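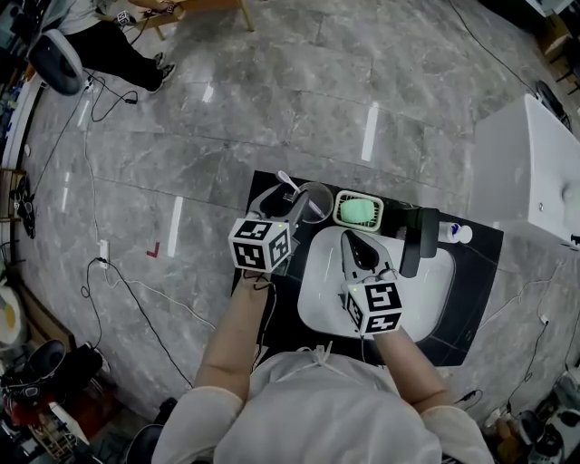 Section 4: Recording a floor mat session

Jul 14, 2020
By Eluned Gethin
7 min read

This section covers recording with the two hand-held grippers on the floor mat. It assumes you have finished Section 3, so both grippers are charged, their marker cubes are fitted, and the Banum recorder is installed on the session laptop. If you are working at the bench, use Section 5 instead. The task cards are the same, but the reach and the starting positions are different.

A session is 100 recordings of one task. Two people are needed: a demonstrator, who sits at the mat and works the grippers, and an operator, who runs the recorder and resets the objects. Swap roles at the halfway point if you both know the task.

4.1 Laying out the mat

1. Clear a patch of floor large enough for the mat and for the demonstrator to sit at its near edge with both arms out straight.

2. Lay the mat flat. Press down any curled corners. If a corner won't stay down, use a thin piece of double-sided tape underneath, never a weight on top.

3. Put the tape marks on the floor. They are small L shapes and they show where the mat goes back if it gets kicked. Use a colour that stands out from the floor.

4. Run the power cords around the outside of the work area. Keep the power strip on the floor where the operator can get to its switch without stepping over the mat.

5. Sit down at the near edge and reach for each corner in turn. If you have to lift off the floor to get to the far corners, move closer.

Caution: Cords are the most common cause of a fall in this set-up. Walk the operator's path once before you start, and tape down any cord that crosses it.

Note: Glossy floors are fine, but overhead lights can show up in them as bright streaks. A streak on the floor does no harm. A streak across a cube face will drop the tracking. See 4.3.

4.2 Placing the objects

The card for each task lists the objects and where they start. The washroom cards use the basin mat, with the faucet at the back of the basin. No water is connected and none should be used.

1. Read the whole card before you put anything down.

2. Place the fixed items first. On the washroom cards these are the basin and the faucet. Fixed items do not move during the session, including between recordings.

3. Place the loose items: cups, spoon, soap dish, soap, bottle. The card gives a zone for each one, and anywhere inside the zone is correct.

4. Change the position of each loose item a little between recordings. Turn the cup. Lean the spoon the other way. Lay the bottle on its side if the card allows it. A model trained on 100 copies of the same layout learns that layout and fails when the cup is a hand's width away.

5. Keep spare objects off the mat. Anything on the mat that isn't on the card goes back in the tub.

Note: Clear cups are on the cards on purpose. They are hard for the cameras and we need examples of them. Don't swap in a coloured cup to make the task easier.

Clutter away from the mat can stay where it is. Rooms in ordinary use have shelves, chair legs and people's feet in them, and the learning system has to cope with that. The only rule is that background items must not block the operator or sit against a cord.

4.3 Checking the cubes

Each gripper carries a white cube with black-and-white square markers on its faces. The recorder uses these to work out where the gripper is and which way it is turned. A gripper with a dirty or hidden cube gives a recording that looks good on video and is useless for training.

1. Wipe each face with a dry cloth. Do not use window cleaner. It lifts the print.

2. Try to turn the cube with two fingers. It should not move. If it does, tighten the screw underneath and repeat the alignment in Section 3.

3. Open the Tracking page in the recorder. Pick up the left gripper and move it slowly over all four corners of the mat, then do the same with the right.

4. Watch the two bars on the page. They should stay full. A short dip as you turn your wrist is normal. A bar that empties over the same spot every time means glare or something in the way.

5. For glare, turn off the nearest overhead light or shift the whole mat, then redo the tape marks.

Caution: Long sleeves can slide down over a cube. Push them up past the elbow before you begin. Tuck in loose drawstrings if they hang far enough to catch in the jaws.

4.4 Holding the grippers

1. Sit with your back straight and your weight even. Use a cushion for anything longer than a few minutes.

2. Take one gripper in each hand, with the cube on top and the jaws facing away from you.

3. Squeeze and release each one fully, six times. The jaw reading on the Tracking page should return to the same number at each end. If it drifts, see Section 9, Faults.

4. Hold both grippers above the mat, clear of every object. This is the ready position. Every recording begins and ends here.

Move at the speed you would use to put dishes away without hurrying. New demonstrators nearly always go too fast at first, then too slow once they have been told. Short pauses are fine before a grasp. Long pauses in mid-air are not, as the system picks those up too and will stop in the same place.

Use the hand the card names. Where the card says "either", use the nearer hand and mix it up over the session. The hand that isn't working should hover near the ready position. Resting it on the floor takes its cube out of view.

4.5 Making a recording

1. The operator says "ready" and waits for both bars to fill.

2. The operator presses Start. Wait for the tone.

3. The demonstrator carries out the task on the card, from the first step to the last, with no talking.

4. The demonstrator returns both grippers to the ready position and holds still for a slow count of two.

5. The operator presses Stop and marks the recording Keep, Retry or Mistake.

6. The demonstrator puts the grippers down on the mat's near edge, jaws away from the body. The operator resets the objects.

7. Repeat from step 1.

Use Keep when the task was finished as the card describes. A fumbled grasp that was put right straight away still counts as a Keep. We want those. They show the system how to recover.

Use Retry when the recording itself is bad: a bar emptied, somebody walked across the mat, the tone didn't sound. Retries are deleted overnight.

Use Mistake when the tracking was good and the task went wrong, for example the spoon ended up on the floor. Type a few words in the note field. Mistakes are stored separately and do not count toward the 100.

Caution: Do not reach over the mat to reset an object while the demonstrator is still holding the grippers. The jaws have a stronger spring than they look and will pinch a finger.

4.6 Breaks and changes of light

Stop for ten minutes after every 25 recordings. Sitting on a hard floor with your arms out is tiring, and tired demonstrators start dropping their wrists, which tips the cubes away from the cameras.

After each break, repeat steps 3 and 4 of 4.3. If the room has windows and the sun has moved, repeat all of 4.3. It takes two minutes and has saved us whole sessions at the Turndale site, where the afternoon light comes in low across the floor.

If the mat has been bumped, put it back on its marks and press Re-zero before the next recording. If you can't tell when it was bumped, mark the last 7 recordings for review and carry on.

4.7 Finishing up

1. Press End Session. Wait for the green tick beside the session name before closing the lid of the laptop.

2. Check the number of Keeps against your paper tally.

3. Switch off both grippers. The small indicator light on the side goes out after a few seconds. If it stays lit, hold the switch down until it goes off.

4. Put the caps on the cubes and the grippers in the case, left one in first.

5. Return the objects to the tub for that card. Report anything chipped or missing in the Paredes log so the other rooms know.

6. Switch off the power strip, then coil the cords.

Note: The upload starts by itself when the laptop is back on the office network. Don't start it by hand over a phone connection.

Changes since the June issue: step 6 of 4.5 added; the Mistake label now has a note field; cushion added to the kit list.

Next: Section 5, Recording at the bench

Comments (4)

Su-bin Cho
In 4.3 it would help to say which bar is left and which is right. On the older laptops they're swapped and we spent half a morning cleaning the wrong cube.

Eluned Gethin
Good catch. That was fixed in the recorder update, but only if you reinstall. I'll add a line to Section 3.

gumamen_room2
Is the ready position the same height for the Gumamen cards? Our demonstrators are taller and they hold the grippers well above where the video shows.

Eluned Gethin
Same rule, any height is fine as long as both bars stay full and the jaws clear the faucet. The video is only there to show the wrist angle.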